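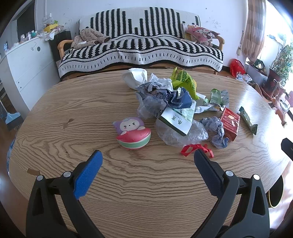

Chute de framerate au chargement des tuiles voisines (monde ouvert, streaming asynchrone)

Posté par Qianru Yin le 11 octobre – rubrique Moteurs et outils – 377 vues

Bonjour,

Je développe seule un jeu d'exploration, titre de travail Drastance, vue à la troisième personne, monde découpé en tuiles carrées. Le chargement est asynchrone : quand le joueur franchit la limite d'une tuile, les huit voisines sont demandées et les tuiles hors rayon sont libérées.

Le problème : à chaque franchissement, une image prend 273 ms au lieu des 16 habituelles. Le gel est net, toujours au même endroit, dans les deux sens de passage. Il se produit aussi bien en build de développement qu'en build finale.

Configuration du projet :
– chaque tuile contient 3 013 objets, principalement de la végétation et des rochers ;
– les collisions sont des maillages convexes générés à l'import ;
– les textures sont compressées, mipmaps activées ;
– lecture du disque dans un thread séparé, vérifiée au profileur ;
– SSD NVMe, donc le débit n'est a priori pas en cause.

Ce que j'ai déjà essayé : réduire la résolution des textures de moitié (aucun effet mesurable), désactiver les ombres (aucun effet), passer le rayon de chargement de huit voisines à quatre (le gel diminue sans disparaître). J'ai aussi déplacé la décompression dans le thread de chargement, ce qui était déjà le cas par défaut d'après la documentation.

Dans le profileur, le pic est classé sous « Scène / activation » sans plus de détail. Je ne sais pas comment descendre plus bas dans cette catégorie. Est-ce que le découpage en tuiles est trop grossier, ou est-ce que je me trompe de piste ?

Merci d'avance.

Zachary Chisholm

Change de moteur. J'ai eu le même genre de saccades pendant deux ans sur un jeu de course et tout a disparu après la migration. Sinon baisse la distance d'affichage et mets du brouillard, tous les jeux le faisaient à une époque et les joueurs s'en accommodaient très bien.

Commentaire de Qianru Yin : la distance d'affichage est indépendante du rayon de chargement dans mon projet, le gel reste identique avec du brouillard. Pas de migration prévue.

Milagros Cuervo

Le chargement est asynchrone, l'activation ne l'est pas. Ce sont deux étapes distinctes et la seconde s'exécute presque toujours sur le thread principal. Les données arrivent en mémoire sans bloquer, puis le moteur insère tous les objets de la tuile dans la scène au cours d'une seule image : création des nœuds, enregistrement auprès du moteur physique, appel des fonctions d'initialisation. Avec plus de 3 000 objets par tuile, et plusieurs tuiles prêtes en même temps, un gel de cet ordre est attendu. Le fait que la réduction du nombre de voisines le diminue va dans le même sens.

À faire, dans cet ordre :

1. Ajouter des marqueurs de profilage manuels autour de trois blocs : instanciation, enregistrement physique, scripts d'initialisation. La catégorie « activation » les regroupe et on ne peut rien décider sans la répartition.

2. Sortir la végétation de la liste des objets. Un brin d'herbe ou un buisson sans interaction n'a pas besoin d'un nœud. Un tampon d'instances par type et par tuile suffit, avec une matrice de transformation par élément.

3. Étaler le reste sur plusieurs images avec un budget de temps. Principe :

file = objets de la tuile, triés par distance au joueur
à chaque image :
 début = horloge()
 tant que file non vide et horloge() - début < 2 ms :
 activer(file.retirer_premier())

Le budget s'exprime en temps et non en nombre d'objets. Un rocher avec collision convexe coûte bien plus cher qu'un panneau sans collision, un quota fixe donnerait des images irrégulières.

4. Appliquer la même file à la libération. La destruction d'une tuile entière en une image produit un second pic, souvent masqué par le premier.

5. Introduire une marge entre la distance de chargement et la distance de libération. Sans elle, un joueur qui fait des allers-retours sur la limite déclenche le cycle complet à chaque passage.

Redécouper les tuiles plus finement peut aider, mais je le ferais en dernier. Cela multiplie les fichiers et déplace le coût sans le supprimer.

Katherine Chambi

D'accord avec la réponse précédente. Un complément sur la physique : vérifiez que les maillages convexes sont bien sérialisés à l'import. Sur Sovgate, la case était cochée, mais toute mise à l'échelle non uniforme d'un objet forçait une régénération à l'exécution. Les rochers étirés au hasard par l'outil de placement étaient tous concernés. Nous avons limité l'outil à une échelle uniforme et le poste physique est devenu négligeable.

Commentaire de Qianru Yin : mes rochers sont étirés sur l'axe vertical par le script de placement. Je regarde ce point en premier.

Commentaire de Qianru Yin : marqueurs ajoutés. L'enregistrement physique représente la plus grande part du pic, l'instanciation vient ensuite, les scripts sont négligeables. Avec l'échelle uniforme et la file à 2 ms, je n'ai plus de gel au franchissement. Il reste un léger pic à la libération, je n'ai pas encore fait le point 4.

Commentaire de Milagros Cuervo : pour la libération, un budget de 1 ms suffit en général. Pensez à masquer la tuile entière avant de vider la file, sinon les objets disparaissent un par un à l'horizon.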